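Home Docs Simulation Support Status

Grip Loss and Protective Stops in the Kitchen Task: FAQ
2 min read

Why does the arm stop halfway through a transfer?
The Trustside monitor raises a protective stop when the measured finger gap differs from the commanded gap by more than 3 mm. In the kitchen task this happens most often with long, rounded produce held upright. The object creeps in the grip, the gap closes, and the monitor treats it as a lost part.

Is it a fault in the gripper model?
No. We traced it to the contact settings shipped with Cornosel 4. Friction on the produce meshes was read from the wrong column of the material table, so every item got the value meant for glazed ceramic. 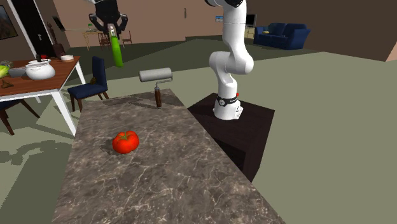 Why did the tomato pass every test?
It is short, and the fingers close near its center of mass. A cucumber gripped by one end puts a larger moment on the contact patch, and the low friction value shows up within 300 simulation steps.

Can I raise the grip force instead?
You can, but the stop will return as soon as the arm accelerates. High force also hides the error in the logs. Leave the force at its default and patch the material table.

How do I apply the patch?
Stop the Ditix scheduler, replace the material file, and clear the mesh cache. Restart and run the hold test 2 times. A cache left in place will reload the old values without a warning.

Does this affect real hardware?
The Gauthier cell does not read the material table. Grip limits tuned in simulation before the patch should not be copied to it. Repeat the tuning first.

Do I need to discard old runs?
Discard any run that contains a gap-mismatch stop. Runs without one can stay, marked as pre-patch.

Last updated: August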